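How to Write a Wall Text for a Small Exhibition

A wall text is the panel at the entrance to a show. Visitors read it standing up, often with a coat over one arm, and most will give it less than a minute. These steps are for artists and organizers who are hanging a show without a curator.

What you need

A list of works with titles, dates and materials
The artist's own notes, even rough ones
A tape measure
A printer you can run test pages on

Step 1. Set the length first

Keep the main panel under 246 words. The text for Stellwood, a show of drawings hung at the Stedimden gallery in February, started at twice that and lost nothing when it was cut. Labels next to single works should stay under 30 words, not counting the title line.

Step 2. Write the first sentence last

Start with the facts: who made the work, when, what it is made of, and how many rooms it fills. Once those are on the page, look for the one that makes a stranger want to walk in. Move it to the top. Avoid opening with the artist's birthplace unless the work is about that place.

Step 3. Say what the work is made of

Name the materials in ordinary words. "Ink on paper, folded and glued" is more use than "mixed media." If a process takes a long time, say how long. If objects were found, say where.

Step 4. Keep claims close to the work

Read each sentence and ask which piece in the room it refers to. If you can't point to one, cut the sentence or rewrite it. Words to check twice: explores, interrogates, practice, liminal. One of them may survive.

Quotes from the artist are fine. Use one, keep it short, and get it approved in writing.

Step 5. Set the type

Use 30 point for the main panel and 20 point for labels. Left-align everything. Dark gray or black on white or off-white is easiest to read. Fester and Pringle, the two rooms at Stedimden, are lit differently, so we print a test page for each and tape it up overnight.

Step 6. Hang it

Put the center of the panel at eye level for a person of average height, then check it from a chair. Leave clear wall on both sides. Labels go to the right of the work where possible, all at the same height. Don't hang a panel where the door opens against it.

Step 7. Proofread on the wall

Have 3 people read it in place, at least one of whom hasn't seen the work. Check names, dates and accents against the list of works. Correct the file, reprint the whole panel, and throw the old one away. Patches show.

Keep the final file with the list of works. You will need both for the press release and for any later showing.

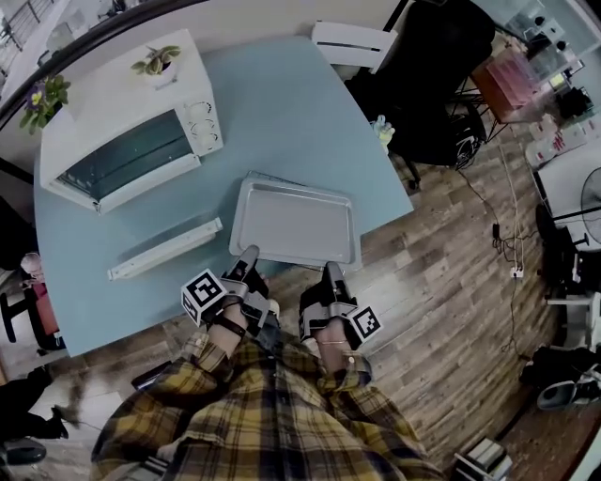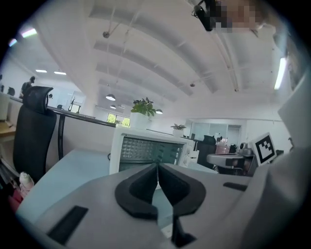 First: at the tray. Second: by the desk.

Last updated 19 Oct 2024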